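Two-Arm Bench Cell: Inspection After Fault Stop, with Comments

Site: Wana teaching lab, bench 3
Inspected by: Mechthild Sutter
Date: Tue 9 August
Reason for inspection: Storage box dropped during two-arm lift. Right arm went into protective stop. Left arm kept moving for nearly 2 seconds before it stopped too.
Status at end of inspection: Single-arm work allowed. Two-arm lifts allowed at low speed only, with a person at the stop button.

Ratings used below: OK, Watch, Fix, Not checked.

Section A. Stopping and power

A1. Stop button cuts motion on both arms. OK. Pressed with each arm moving alone, then with both moving.

A2. Fault on one arm stops the other. Fix. This is the main finding. The link between the two controllers goes through the Flellov relay unit, and the relay reports the fault late. When the right arm tripped, the left one still had its side of the box and dragged it toward the wall. The box came down on its corner on the bench. No injuries and nothing broken inside the box.

A3. Fault log readable and complete. Watch. The entry for the drop is code 199, which the Flellov manual lists only as "peer timeout." The time stamps on the two controllers don't agree, so the order of events had to be taken from the operator's notes.

A4. Restart needs a deliberate action. OK. Neither arm moves on power-up until the reset key is turned.

Section B. Grippers

B1. Finger plates tight on their mounts. OK on the left. The right had one loose screw, tightened during inspection. Mark it with paint so we can see if it backs out again.

B2. Finger faces clean. Watch. Dust from the bench surface gets onto them. Wipe before each session. Add this to the start-up card.

B3. Grip on small white ware, checked close to the green surface. OK. Fingers open evenly and sit the same distance from the part on both sides. The wrist lamp question from the last inspection is still open: bright parts wash out in the wrist view, and the edge of the part is hard to judge against the glare.

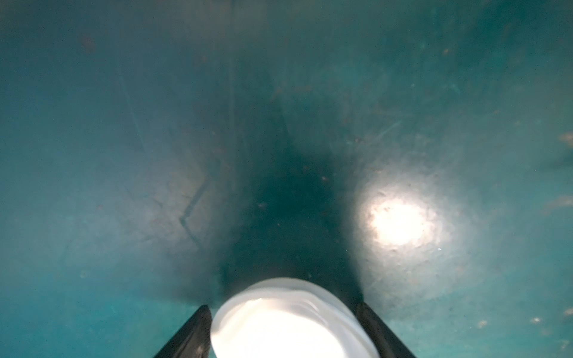

B4. Grip on caps and other small plastic parts. OK. Force setting left where it was. The blue bottle cap was used for this check because it marks easily if the force is too high. Keep glassware well clear of the fingers while doing it. The alcohol lamp and the funnel both roll when they are on their sides, and the funnel stem sticks out further than people expect.
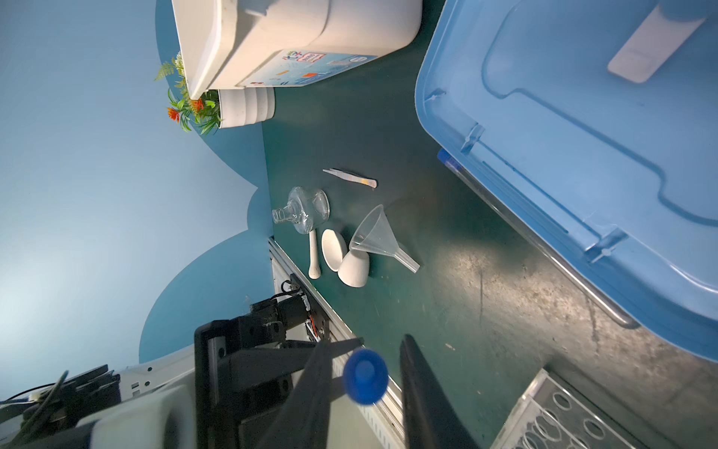

If a part does roll, stop the arm first and pick it up after. Two operators told me they reach in while the arm is paused from the screen. A screen pause is a software hold and doesn't count as a stop. I have asked for this to go in the induction for new users as well.

B5. Power-loss grip. Not checked. Needs the test weight, which is on loan to Van Beek until December.

Section C. Clearances during two-arm work

C1. Arm to arm. Watch. With the lid of the storage box between them, the grippers come closer together than the plan allows. The wrist camera mount is what will hit first. Approach the box one arm at a time until the path is redone.

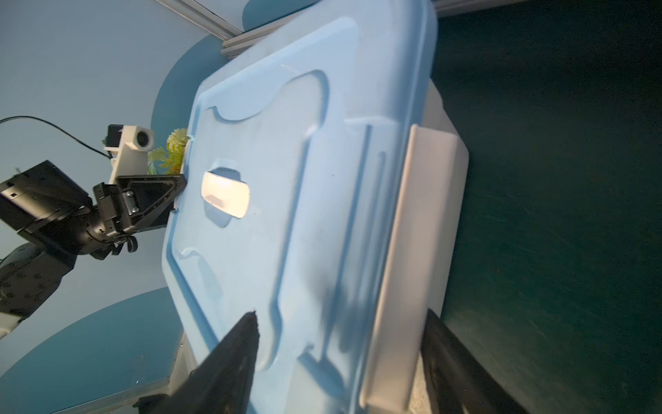 The same goes for backing out. The operator on the day released both sides together, and I would like to see that changed: open the right, move it clear, then open the left. It takes longer and the Grisard people who wrote the sequence won't like it, but with A2 still open I don't want both arms in that space at once.

C2. Cables at the wrist. Watch. Slack is fine at rest. At full reach the loop can come near the box. Re-tie and check again.

C3. Loose items on the bench. Fix. Clear anything not needed for the task before a lift. Test tube racks are to go off the bench completely during two-arm work.

C4. Grip position on the box. Watch. The arms take the sides and leave the carrying handle alone, as the procedure says. The sides are smooth, so a small difference in height between the grippers tips the box. 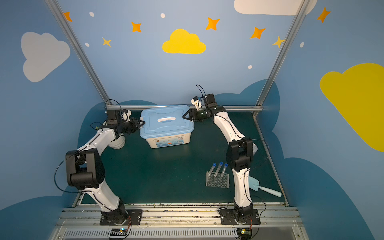

Item C4: box held from both sides, test tube rack still on the bench (see C3).

Section D. Actions

D1. Replace or reconfigure the relay so a fault on either arm stops both at once. Grisard to quote. Until then the low-speed limit stays on.

D2. Set both controller clocks from the same source. Lab to do.

D3. Rewrite the release sequence as described under C1. Grisard, with a test run before it goes back into normal use.

D4. Repeat A2, B5 and C1 when the weight is back. M. Sutter.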